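Why Does Tennis Count So Strangely?

Most games count the way you learned to: one, two, three, four. Tennis looked at that system, thought it over for a few hundred years, and went with love, 15, 30, 40.

Love means zero. Some people think it comes from the French word for egg, because an egg is shaped like a 0. Others think it comes from playing "for love," meaning for no money at all. The egg people and the love people have been arguing for a long time and neither side plans to stop.

Now for the numbers. Win a point and you have 15. Win another and you have 30. You would expect 45 next, and you would be sensible, but the score is 40. One story says players used to keep score on a clock face, moving the hand a quarter of the way each time. It's a nice story. Historians grumble about it, mostly because the scoring seems to be older than clocks with minute hands.

Win one more point after 40 and you win the game, unless your opponent also has 40. Then it's called deuce, and you need to win 2 points in a row. The first of those gives you "advantage." Lose the next one and it's back to deuce, and you can go round like this until somebody's parents start looking at the car.

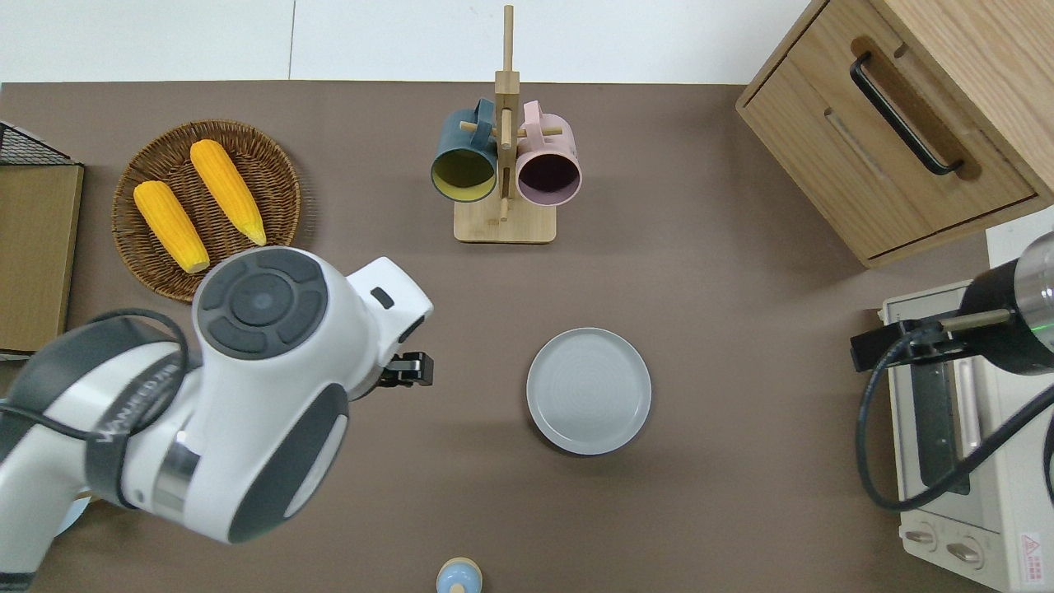 What happens if both players win six games in a set?

They usually play a tiebreak, and the first player to reach seven points wins it, as long as that player is two points ahead. In a tiebreak the points are counted one, two, three, like in every other sport, so tennis did know how all along.

A set normally goes to the first player with six games, but you have to be two games ahead, so 6-5 isn't enough. 7-5 is. Most matches are the best of 3 sets. Win two and you can go and shake hands at the net, even if you're cross.

Ningsih Wuisan, who coaches the under-tens at Sullside, has them call the score out loud before every serve. The server's score always comes first. If you're serving and you've lost the first two points, you shout "love-30" in a clear voice, which takes some courage.

Try it with a friend, a ball and a wall if you haven't got a court. Play one whole game and say every score. If you get to deuce more than 4 times, have a drink of water and carry on. You still have to win by two.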